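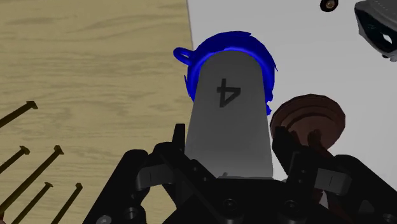
Moving the allotment shed

18 May 2006

The shed is finally at the other end of the plot. I have been meaning to do it since we took the place on, and every year it got put off until the ground was too hard or too wet or full of potatoes.

When we got the plot at Wilerby the shed stood at the south end, right up against the path. That is handy for the gate and bad for everything else. It threw shade over the best bit of soil from mid-morning on. I tried lettuces there, then spinach, and then gave up and used it for the compost heap, which was a waste of a good bed.

The north end backs on to the hedge and never grew much except couch grass. So the plan was to clear that, put down slabs, and get the shed on to them in one piece if we could.

The slabs came from a yard out at Poston. They had a stack of old council ones, 2 foot by 2 foot, with a fair amount of moss on them, and they were cheap enough that I didn't argue. They are also very heavy. I took them in five trips in the car, keeping the load low each time, and the back springs still complained over the level crossing. If you are thinking of doing this, pay for delivery.

Levelling took longer than anything else. The plot falls away towards the hedge more than it looks, and I had to dig into the slope at one side and build up the other with rubble and sharp sand. I checked it with a plank and a spirit level, took up two slabs, put them down again, took up the same two, and left them. The back left corner is still a touch low. The door swings open on its own if you don't latch it. I can live with that.

As for the shed itself, we had hoped to roll it down on fence posts. The floor had other ideas. One of the bearers had rotted through and when we levered up the front the whole thing sagged in the middle, so it had to come apart after all. Four walls, two roof panels and the floor, all held together with screws that had rusted solid. Half of them drilled out and the rest snapped. I numbered the panels in chalk, it rained overnight, and the numbers went. It didn't matter much in the end as the walls only fit one way round, though I did put one side panel up inside out and had to take it down again.

The new bearers are treated timber and should see me out. I put a strip of roofing felt under each one to keep the damp off. The floor boards mostly went back in, apart from a patch by the door where I have used a bit of old worktop. New felt on the roof as well, and a gutter along the back running into a water butt. The butt was full after one decent night of rain, and that saves a long walk to the tap with the cans.

The cost, for anyone who likes to know: slabs, sand, timber, felt and screws came to a bit more than I had set aside, mostly the timber. A new shed the same size from the garden centre at Drosville was a good deal more than that, and thinner. I did look. The walls flexed when you leaned on them.

What is left is a bare rectangle at the south end where nothing has seen the sun in years. The soil is grey and dusty and full of bits of broken pot. I have forked it over, taken out a bucket of glass and nails, and put on all the compost from the old heap. The runner beans are going there. They are in pots on the kitchen windowsill at the moment, 30 of them, and they need to be out soon as we can't see to wash up.

I may try squash at the sunny edge too, if there is room. Last year's were still green in September and I put that down to the shade, so this will be a fair test.

Still to do: a coat of something on the outside, hooks for the long tools, and a proper step. At present it is a concrete block and it rocks.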